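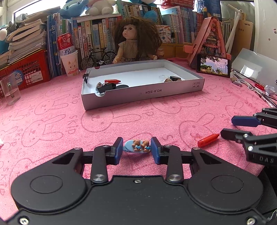 Slide 1. White box lid with small objects, pink towel.

Good morning, and thank you for coming. My talk is on the terns of the Trundgate lagoon, and mostly on the small colony that nests on the Kuster bank. I will speak slowly. If I say a bird name wrong, please correct me in the break.

Slide 2. Where the site is
Show the map. Point first to the sea wall, then to the channel, then to the bank. The bank is shingle with a little sand at the north end. At spring tides the water comes very near to the lowest nests. Say that the Sustudel side is private land and we do not count there.

Slide 3. How we count
We count from the wall with a telescope, never from the bank itself. One count takes 60 minutes. Two people count at the same time without speaking, and they compare only after. If the two numbers are far apart, the count is done again after a pause of 16 minutes, so the birds can settle.
(Drink some water here.)

Slide 4. The result
On 25 April 2021 the count was 693 adult birds on the bank and in the shallow water next to it. Explain that this is birds, and it is not pairs. Last time somebody wrote down the wrong word and the mistake stayed in the newsletter.
Many of these birds were still passing through. The ones that stay begin to make scrapes in the shingle at the north end — small hollows, very easy to miss from the wall. 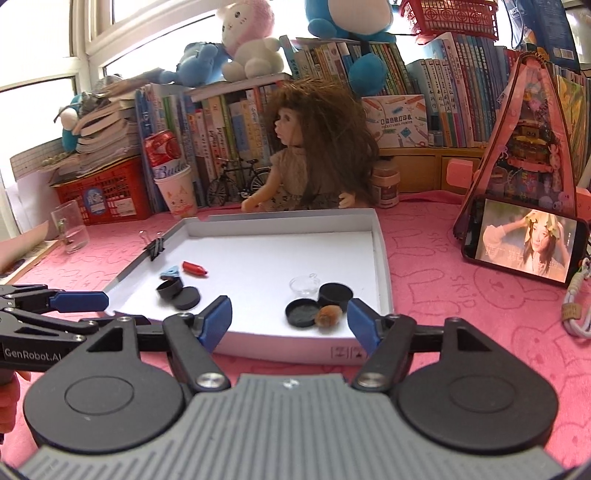

Slide 5. Courtship
The male carries a fish and flies low over the colony, calling. The female may follow him or may stay on the ground with her wings a little open. Play the sound file now, only the first part. It is loud, so warn the front row.
The fish is often a sand eel. A male who brings a very large fish is not always accepted, and I have seen one carry the same fish for a long time.

Slide 6. Disturbance
Dogs on the bank at low tide are the main problem. Gulls come second. In January we put up 8 new signs along the path from the Jetus car park, and two of them have already fallen in the wind. We need longer posts.
Ask if anyone here walks on this path in the morning.

Slide 7. What comes next
The chicks leave the nest early and hide between stones, so the later counts are harder. I would like to have a second telescope for this. The old one has a loose focus ring — it still works if you hold it with the left hand.
Leave the map on the screen for questions. The sign-up sheet for the June counts is by the door.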